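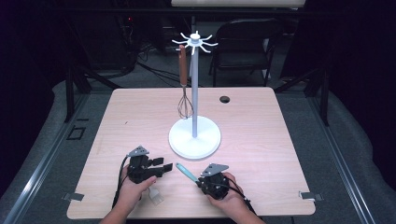 Utensil stand on the wood-grain table, whisk up first.

1/ Notes on rotary utensil stands, 13 Dec 2021. Round flat base, one slender pole, curved hooks radiating from a hub near the top. Small footprint, and everything on it can be reached from any side.

2/ The whisk hangs by its handle with the wire head down. On this stand the wires reach to just above the base. Check that clearance before buying. A longer whisk will rest on the base and tilt off the hook.

3/ Hanging length matters more than weight. Measure from the hole or loop in the handle to the far end of the tool, then compare with hook height. I allow 3 cm to spare.

4/ Load is the second limit. The Trarnetti leaflet gives 400 g per hook and 1000 g for the whole stand. Silicone and plastic tools come nowhere near that. A cast ladle might.

5/ Load in opposing pairs. Whisk on one side, next tool on the hook across from it. With all the weight on one side the pole leans, and the hub drags when turned.

6/ Next up is the tool with the teal-blue plastic handle. Plastic handles tend to have a larger hole than wooden ones, so they go on more easily and swing more afterward.

7/ Brushes: the small white one with translucent bristles is a separate question. Bristles should hang free, away from the whisk wires, or they pick up whatever is left on the wires. Short brushes waste a hook. I keep mine in a Hiveck cup by the sink.

8/ I have used the Relico version since September. Same layout, smaller base. It walks across the counter when the hub is turned fast. A disc of shelf liner cut to the base diameter fixed that.

9/ Babalola sells a hub with 5 hooks on a shorter pole. Fine for spoons and spatulas. A full-size balloon whisk touches down.

10/ Cleaning: lift everything off, wipe the hub from the center outward, dry the hooks last. Water collects in the bend of each hook and marks wooden handles.

11/ Pole height measurements for the Trarnetti and the Relico go in the next thread.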